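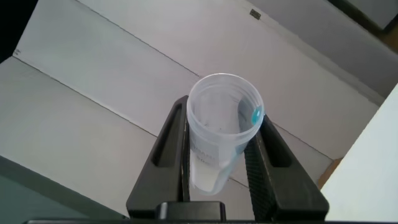

Fig. 1 - Prise d'un gobelet translucide par la pince à deux doigts, vue du poignet.

Séance 2 - Choisir une pince : le kit Clendora passé au crible
Notes de cours, vendredi 7 septembre 2018

Bon, on reprend là où on s'était arrêtés, c'est-à-dire au bout du bras. La dernière fois j'ai passé beaucoup trop de temps sur les axes et pas assez sur ce qui touche l'objet, alors aujourd'hui on ne parle que de ça (et promis, pas de matrices avant la pause !).

Le kit que je vous propose d'examiner s'appelle Clendora, il est distribué par Handden. Dans la mallette : le corps de pince, deux jeux de doigts, la petite caméra de poignet, le câble et une licence du logiciel Borbély pour un poste. Prix catalogue : 3 157 euros hors taxes. C'est cher pour une salle de TP, pas tant que ça pour un labo d'analyses, et je voudrais que vous gardiez les deux acheteurs en tête en lisant la suite.

1. Les doigts

Regardez leur forme sur la figure 1 : ils sont ajourés, avec une longue fente dans la partie haute. J'aime beaucoup ce choix. On enlève de la matière, donc de la masse en bout de bras, et le doigt peut fléchir un peu au contact. Sur la face interne du doigt droit vous voyez aussi le patin strié. Pour du plastique lisse c'est ce que je regarde en premier dans une fiche produit, bien avant la force de serrage maximale - que tout le monde met en gras et dont on se sert rarement en entier.

La force, justement : Handden annonce jusqu'à 70 N. Pour un gobelet à paroi mince, n'y pensez même pas. Je démarre toujours au plus bas et je monte par petits paliers. Rappel du modèle simple, avec deux contacts :

2 × µ × F ≥ m × g

À vous de rajouter le coefficient de sécurité et l'accélération du bras, que j'oublie moi-même une fois sur deux au tableau.

2. La paroi conique

Le gobelet se resserre vers le bas. Deux faces planes sur un cône, ça donne une zone de contact plus petite que ce qu'on imagine, et l'effort a une composante verticale. Question que je poserai à l'oral : à quelle hauteur prenez-vous l'objet, et que se passe-t-il si vous descendez de 13 mm ?

3. La caméra de poignet

C'est mon point préféré du kit. On voit l'ouverture du gobelet et même la petite chose bleu-vert à l'intérieur, près du bord. Une caméra fixe posée à côté de la table n'aurait pas la même vue plongeante. Par contre, le translucide sur fond gris clair, c'est pénible à segmenter ! Le bord blanc laiteux ressort bien, la paroi beaucoup moins. Dans Borbély, partez du bord et ajustez une ellipse, vous gagnerez du temps.

4. Ce que j'aime moins

La doc est maigre, les patins de rechange se commandent par lot, et le logiciel redemande l'étalonnage à chaque changement de doigts. Comparez avec l'offre de Wuvness, plus simple, sans caméra : pour du tri répétitif je la prendrais sans doute en premier.

À rendre en octobre : une page, pas davantage, où vous recommandez l'un des deux kits à un acheteur de votre choix. Donnez votre calcul de force et dites-moi quelle valeur de µ vous avez prise, et d'où elle sort.

13 partages | 2 commentaires
Contact | © 2018 | Haut de page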